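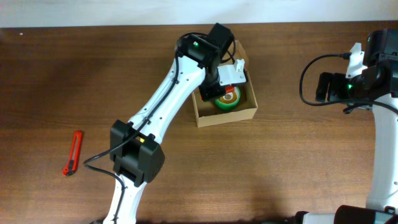 What kind of box works best for tape, knives and other small things from a workbench?

A low one with an open top. You can see what is in it from standing height, it doesn't get too heavy, and it fits on a shelf without another box having to go on top.

Packing the Workroom at Ivmont
Gallery and notes, posted 19 January 2020

The workroom at Ivmont is moving to the ground floor of the Clanside building. The new room is smaller and has no drawers, so most of what used to live in drawers is going into open boxes. This page is about the small stuff: tape, cutting tools, string, labels, pens. The large tools and the paper stock have their own page.

Table, box and knife
A light tan cardboard box with low walls, open, on the brown wooden tabletop. The round item lying flat inside looks like a roll of tape – green at the rim, white inside that, orange and yellow in the center. To the left on the wood is a red utility knife with a black slider.

Notes on the boxes

The boxes we settled on are the Flovon shallow ones. They come flat and fold up without glue. We tried a taller box first, back in August, and everything small went straight to the bottom. People tipped the whole thing out to find a marker and then put back half of it. The shallow ones hold less, but things stay where they were put.

We don't close the tops for the move. The boxes travel on trays, and the trays go on the cart. If a box has to go in a car, lay a sheet of cardboard over it and run one strip of tape across. Don't tape the cardboard down on all sides or somebody will have to cut it open at the other end.

Write the contents on the short side, low down, in black marker. The short side is what faces out on the shelf. Labels on the long side can't be read once the boxes are in a row.

Notes on tape

Rolls go in flat. A roll standing on edge will roll around in the box and pick up dust and sawdust on both faces. If the end of the tape is loose, fold a small tab under before it goes in.

Keep colored tape apart from packing tape. We used to mix them, and the colored rolls got used up on shipping. At Clanside the colored tape will be on the shelf next to the table, and the packing tape will be by the door with the wrapping paper.

Old rolls that have gone yellow or won't peel cleanly should be thrown out now. Pull off a hand's length and check. If it splits twice, it isn't worth moving.

Notes on knives

Utility knives get a box to themselves. Slide the blade all the way in before the knife goes down, and check that the slider holds. Any knife with a slider that slips goes in the repair tray by the sink.

Spare blades stay in their cases. Used blades go in the blade tin, and the tin stays at Ivmont until it has been emptied. Please don't wrap used blades in tape and drop them in the trash, which has happened.

One knife stays out for the whole move, for opening and trimming boxes. It gets packed last, with the markers and the scissors.

The new shelves

Shelving at Clanside is from Sopacua, the plain steel kind with adjustable levels. Each shelf is 700 mm wide, and the clear opening between the uprights is 583 mm once the side brackets are on. We measured for the first number and ordered boxes to match, so the rows came out one box short. The boxes that didn't fit are going under the table.

There are 2 units, one on each side of the window. The left one is for tools and tape. The right one is for paper goods, string and anything waiting to be mailed. Heavy boxes go on the bottom shelf. The top shelf stays empty for now – it is too high to reach without the step stool, and the step stool hasn't been moved yet.

Still to pack

String and twine, once the tangled pieces have been cut out.
Pens and markers. Test them first on scrap.
Clips and pins, in lidded jars.
The large scissors, points down in a can.
Labels, including the blank sheets behind the printer.

The cart is free after 11 most mornings. Leave finished boxes on the long bench with the written side facing out, and keep the walkway to the sink clear.

Back to all galleries
Next: Paper stock and large tools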